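筷子筒和筷子的日常整理:从清空、清洗到配对归位

适用范围:家里用的木筷、竹筷,以及带镂空格子的塑料筷子筒。不锈钢筷和合金筷可以参照,晾干时间可以缩短,其余步骤一样。漆筷请看文末的补充。

筷子是厨房里用得最勤、换得最慢的东西之一。锅铲坏了会马上买新的,筷子少了一根,剩下那根往往还插在筒里,过两年跟另一根落单的凑成一双继续用。筷子筒底下积了水,平时也看不见,要等到把筷子全拿出来才发现底部发黏。下面这套做法一次花不了多少工夫,做熟了以后,十月换季收拾厨房的时候顺手就能做完。

一、准备

需要的东西:
一块干净的桌布或大毛巾,浅色的更好,筷子上的霉点和掉下来的碎屑在浅色布上容易看清。
一把细毛刷,旧牙刷也可以。
洗洁精,小苏打。
一个能让筷子平躺的盆或深盘。
两条干抹布,一条擦筷子,一条擦筒。
细砂纸,只在处理毛刺时用,没有就跳过。

把桌面腾开,铺上布。布不必拉得很平,有些皱褶反而能挡住筷子,不容易滚到地上。如果桌子有坡度,或者用的是圆筷,可以在靠自己这一侧把布边卷起来一道,当作挡边。

二、清空筷子筒

先不要把筒整个倒扣。筒底如果有积水和碎渣,一倒就全落在布上,还会沾到刚拿出来的筷子。正确的顺序是先把筷子一把一把抽出来,放在桌上,再把空筒拿到水池边倒。

抽的时候抓中段,不要只捏一头。竹筷的细头如果已经开裂,捏着细头往外拔,容易扎手。

有的筷子筒分成高低两格,高的一格放筷子,矮的一格放勺子和短筷。两格都要清空。矮的那格常常被忽略,因为里面东西少,看上去干净,其实溅进去的油水不比另一边少。

三、分拣和配对

筷子全部放到布上以后,先按材质和颜色大致分开:深色木筷一堆,浅色竹筷一堆,其他的另放。不要一上来就找对子,在一大堆里找对子是最慢的办法。

分好堆以后,在每一堆里按下面的顺序配:

1. 先看长度。把一把筷子竖起来,粗头朝下在桌面上轻轻顿齐,长短不一的会立刻冒出来。
2. 再看粗头的形状。方头的、圆头的、带棱的分开。
3. 然后看颜色和磨损程度。同一双筷子用的时间一样,颜色深浅通常接近。
4. 最后放在布上并排滚一下。滚动时一根走直线、另一根画弧线的,说明有一根弯了,单独放到一边。

配好的两根并在一起放,细头朝同一个方向,每双之间留一点空。这样检查的时候一眼能看出哪双不齐,收的时候也能成双拿起来。
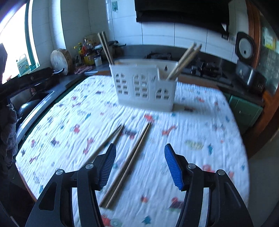 成双摆开的木筷,后面是分高低格的镂空筷子筒。

一边配一边往回放也可以,适合桌面小的人家。不过这种做法有个前提:筒已经洗过晾干。如果打算彻底清洗,就先全部配好再进入下一步,不要放回没洗的筒里。

配到最后总会剩下单根。单根筷子不要急着扔,先放在一边,等洗碗机、沥水架、抽屉和饭盒袋都找过一遍再决定。最容易漏掉的是沥水架的底盘和消毒柜的缝隙。找过仍然配不上的,可以留一两根用来搅蛋液、松土或者通瓶口,做个记号,别再和吃饭的筷子混在一起。

四、检查哪些该换

逐双拿起来看,主要看细头往上一掌宽的那一段,入口和夹菜都靠这里。有下面任何一种情况,就不要再用来吃饭:

有黑色或绿色的霉点,刷洗以后还在。
表面开裂,指甲能卡进裂缝。
细头变毛、发软,或者已经磨得一根长一根短。
弯曲明显,两根并拢时中间合不上。
洗净晾干后闻起来仍有酸味。

只有轻微毛刺、没有裂缝的原木筷和竹筷,可以用细砂纸顺着纹理轻轻打几下,擦掉粉末再洗。表面有涂层的筷子不要打磨,涂层破了就换掉。

发霉的筷子有人习惯煮一煮继续用。煮过以后表面看着干净,裂缝深处的霉不一定能去掉,一双筷子不贵,换掉省事。

五、清洗筷子

留下来的筷子放进盆里,加温水和少量洗洁精。水没过筷子就可以,不用长时间泡。木筷和竹筷泡久了吸水发胀,干了以后更容易裂。泡一小会儿,让表面的油软下来,就可以刷了。

刷的时候一次拿一双或者两双,不要攥一大把在手里来回搓。成把搓洗看起来快,但是中间的几根几乎刷不到,互相摩擦又会把表面磨出细痕,以后更容易藏脏。把筷子搭在盆沿上,用刷子从粗头往细头顺着刷,转一面再刷,方头的四个面都要刷到。粗头的端面也要刷,这里直接接触筒底,常常发黑。

油腻重的可以在湿刷子上蘸一点小苏打。小苏打用完要多冲两遍水,残留的粉末干了以后会在深色筷子上留下白印。

冲干净以后,先甩一甩,再用干抹布一根一根擦过去。这一步不要省,擦过的筷子比直接晾的干得快得多。

六、清洗筷子筒

镂空的筷子筒通风好,缺点是格子多,每个小方孔的边角都会积一层灰和油。外面用抹布一擦看着很白,里面那一侧往往是黄的。

做法如下:

1. 空筒先用热一点的水冲一遍,水温以手能承受为准。塑料筒不要直接浇开水,薄的地方会变形,变形以后底盘就扣不严了。
2. 喷上或抹上洗洁精,放一会儿。
3. 用细毛刷从里往外刷格子,再从外往里刷一遍。拱形窗格的上沿和两侧弧线处最难刷到,刷子要立起来用刷尖。
4. 底部翻过来刷。有可拆底盘的,一定要拆下来,底盘和筒身之间的那圈缝是最脏的地方。
5. 有提手或高出来的部分,连接处用牙刷刷。
6. 筒身贴有贴纸或印花的,避开不要硬刷,用湿布带过就行。
7. 冲净,倒扣沥水,然后用另一条干抹布擦内壁。

刷完对着光看一遍。格子里如果还有堵住的,用牙签挑出来,不要用金属针,划痕会越积越脏。

筒底有水垢的,可以用白醋加水泡一会儿再刷。白醋和小苏打不必同时倒,混在一起两样的作用都会减弱,分开用就好。

七、晾干

筷子擦过以后平铺在干布上,彼此分开,放在通风处。不要放在太阳底下暴晒,竹筷晒得太急会弯。也不要摞成一堆,压在下面的一夜都干不透。

铺开的时候可以顺手把颜色相近的排在一起,深色挨着深色,浅色挨着浅色。散开一些没有关系,这时候通风比整齐重要,等干透了再重新配一次对也很快。如果是两个人做,可以一个人从这头拿,一个人从那头拿,各管一种颜色,不容易拿混。

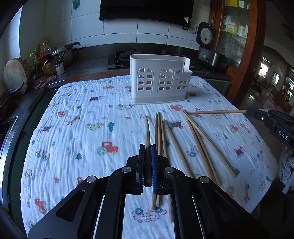

Emese Csonka:我家以前是洗完直接插回筒里,觉得反正是镂空的,自己会干。后来照着平铺晾了一晚再收,筒底那层黏的东西就没再出现过。想问一下,铺开晾的时候细头要不要悬空?我现在是把细头搭在一根横放的筷子上。

可以这样搭,细头架高一点,底面也能透气。注意横放的那根要翻动一次,它和别的筷子接触的地方干得慢。如果家里潮湿,可以在傍晚翻一次面,第二天早上再收。

判断干没干透,不要只摸中段。摸粗头的端面,那里是木纹的断口,吸水最多,干得最晚。端面摸上去不凉、不发涩,就可以收了。

八、归位

筒和筷子都干透以后再放回去。先在筒底垫一张折好的厨房纸,头几天能吸掉残余的潮气,之后拿掉,不要长期垫着。

放的时候粗头朝下,细头朝上。细头是入口的一端,不应该碰到筒底。如果厨房灰大,担心细头落灰,可以选带盖的筒,或者用饭前冲一下,不要因此倒过来插。

高的一格放常用的筷子,数量以能轻松抽出来、抽一双不会带出别的为准。塞得太满,中间不通风,洗得再干净也会返潮。多出来的放进抽屉或者密封袋里备用,客人来的时候再拿。

矮的一格放短筷、勺子或者公筷。公筷最好和家里人用的颜色不同,例如家里用深色木筷,公筷就用浅色竹筷,上桌不会拿错。

筒的位置离灶台和水龙头都要有点距离。离灶台近容易落油,离水龙头近容易溅水。贴墙放的话,筒背和墙之间留一指宽的空隙,后面的格子才通风。

九、平时怎么维持

每次洗完碗,筷子先擦一遍再插回去。
隔几天把筒底的水倒一次。
每月按上面的步骤彻底洗一次筒。
发现单根,当天就找,拖久了就找不到了。
新买的筷子先洗净晾干再混进去用,并且一次换一批,不要三双五双地补。一批一样的筷子不需要配对,以后整理会省去最费时间的那一步。

十、常见问题

漆筷能不能这样洗?
可以洗,不能用小苏打刷,也不能用硬毛刷。用软布加洗洁精擦,冲净后马上擦干。漆面起泡或掉色的就不要再用了。

洗碗机能不能洗竹筷和木筷?
看包装上的说明。没有写明可以的,就按手洗处理。即使放进洗碗机,也要把筷子平放或者分散插开,不要捆成一把。

筷子筒已经发黄,刷不白怎么办?
塑料老化造成的黄刷不掉,只要表面不黏、没有裂口,可以继续用。格子断了的要换,断口会刮手,也会勾住抹布。

布上有印花,会不会看不清霉点?
小而稀的印花影响不大。花纹密的布,建议检查筷子的那一步改在白毛巾上做,其他步骤照旧。

孩子用的短筷要单独放吗?
最好单独放在矮的一格,或者另备一个小杯子。短筷插在高格里会沉到底下,拿的时候要把别的筷子都拨开。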